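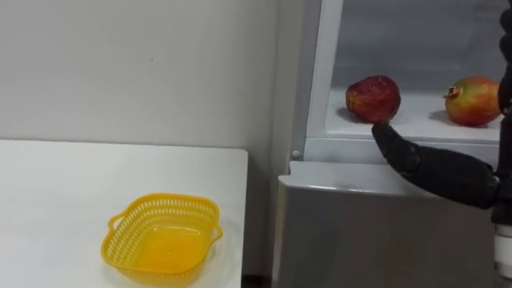 Upper compartment, door open. Two fruits on the shelf with a gap between them.

Oct 19, 2020
Cold storage, small fridge, upper compartment

Continuing from Sylvie's page on the lower compartment. Same table, same basket. Today only the upper one.

Layout as before: white table to the left of the fridge, yellow basket on it, fridge against the same wall. Table left where it was last time so that the reach from basket to shelf is comparable with her notes. Ljubica wanted it moved closer. Not done today, would need the floor tape redone.

Fruit: two pieces, one dark red, one lighter with some yellow in the skin. Written up as D and L. Combined mass 437 g on the bench scale, no individual masses because the scale was wanted next door. To be redone.

Placement rule for the shelf: D to the left, L to the right, clear space between, neither touching the side walls. Yung-ching asked why not both together at the back. Two reasons. Contact patches were the first places to soften in the February batch, and fruit pushed to the back wall is hard to get out again without knocking the other one. The second is a handling matter and has nothing to do with temperature, but it costs more time.

L has less tendency to roll if it is laid on its side. D is lumpy enough to stay put on the bare shelf. No mat or tray used. If a mat is used later it has to be noted, as it will change the contact temperature.

Logger: downloaded before starting, 2688 readings at 15 min intervals, so 28 days complete with no gaps. Memory cleared and clock reset. File is in the shared folder under Cilldale, with the earlier ones. I have not plotted it yet.

Door open time limited to 40 s per placement. Over that, shut the door and wait 12 min before trying again. The wait is Ravinder's figure and I have kept it for consistency, though I think it is longer than necessary. 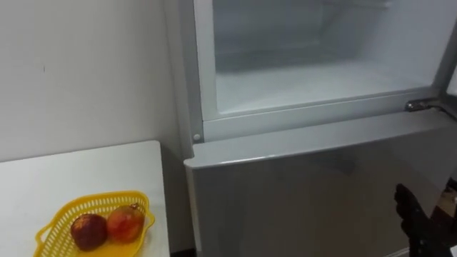 Both fruits in the basket, upper compartment open and clear. Thin frost on back wall and floor.

Frost: thin and pale, on the back wall and the floor of the compartment. No defrost for now. Pravesh's limit is 3 mm and this is well under by eye, not measured. Worth checking the seal all the same, particularly the lower corners, where a strip of paper pulled out too easily last time.

Basket: the perforated sides are fine for air but the shape is awkward. With two fruits in it they settle against each other, so the separation we are careful about on the shelf does not exist on the table. For short holds I don't think it matters. For anything over an hour, use a flat tray or put a divider in. Rim is wide enough to lift by.

Skin check before loading: do it in the basket, turn each fruit once, note any soft spots against the sketch on the inside cover. Do not wipe.

To do
Individual masses for D and L
Paper strip test on the door seal, all four sides
Plot logger file, compare with Sylvie's lower compartment data
Ask Ljubica whether the table move is still wanted before the tape is redone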